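4.2 Shoe return at the Endberg site

The Endberg site is a day spa run by Zillmont. Guests leave their street shoes in lockers and wear house slides for the length of the visit. On the way out they take the slides off wherever is convenient, mostly in the lounge next to the changing rooms. Before the trial, attendants gathered the slides, matched them into pairs, wiped them, and set them back on the racks. On the busiest days the site handled up to 800 guests, and every attendant we spoke with named the racks as the job that was never finished.

The robot, which staff call Pruvitz after the name on its work order, was given the placing part of this job. It stands on the floor in front of a rack and works with two arms, each with a multi-fingered hand. Wiping stayed with the attendants, as did the decision to pull a worn slide from use. This split was agreed in a meeting on 26/04/2025 between the site manager, Renata Gajewski, and the shift leads, and it was kept without change for the eight weeks of the trial.

Figure 3 shows the rack used in our observations along with a close view from the wrist. Placing a slide is harder than it looks from the doorway. The hand has to come in between the shelves and let go of the slide without pushing its neighbor. Most of the stops we logged happened at this step, with the hand close to slides already on the shelf. Attendants learned to watch for them. A stop meant walking over, checking the shelf, and pressing the resume key on the wall panel, and several attendants said they began to listen for the sound of the arms while doing other work.
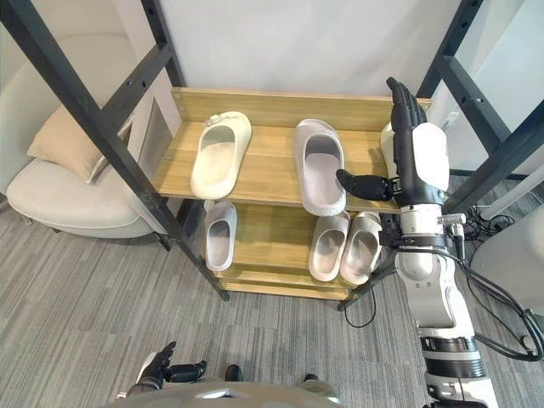
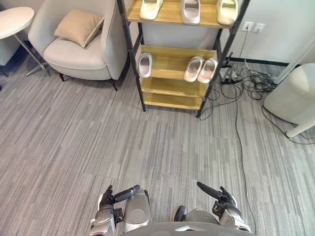
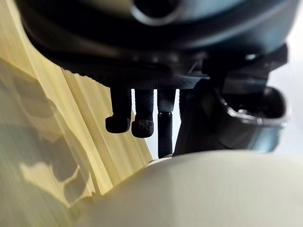
Figure 3. Robot views from the Endberg site. First: right hand at the upper shelf of the rack. Second: the rack from farther back, with slides on the top two of four shelves. Third: wrist view of the fingers above a pale, rounded object.

Over the trial the system logged 2,412 placements. We do not treat this number as a measure of labor saved. An attendant who no longer places slides still has to bring them to the robot, and in the first weeks this was done badly: slides arrived in mixed sizes, and attendants sorted them a second time beside the rack. Górecki, the contractor that maintains the robot, then asked for slides to be delivered in pairs. The request moved the matching step upstream, to the person at the wiping sink, and it was the change attendants talked about most.

We interviewed 12 members of staff. Their accounts differ by role. Changing-room attendants reported less bending and fewer trips to the low shelves, and two of them said their backs felt better at the end of a late shift. Sink staff reported more standing in one place. One of them put it this way: "I used to go out to the lounge and see people. Now the slides come to me and I stay here." Gajewski answered this by rotating the sink post within each shift — a practice the site had dropped years earlier.

Shift lead Sławomir Malinowski raised a different point. Under the old routine, racks were filled by whoever had a free moment, and a half-empty rack told him how busy the lounge had been. With the robot filling at a steady pace, he could no longer read the rack that way. He now asks the sink. Other shift leads had made the same adjustment without describing it as a loss.

Guests also affected the work. Some handed slides straight to the robot, which was not set up to take them, and attendants had to step in. Staff asked for a sign and a basket by the armchair. The sign went up within the week; the basket was still on order when we left.

In August we returned for a short second visit. The rotation at the sink was in place on all shifts, and stops were now written in the same book as locker faults. Newer attendants, hired after the trial, had never filled a rack by hand and asked older colleagues how it was done when the robot was down for service. Section 4.3 takes up this question of who keeps the manual skill.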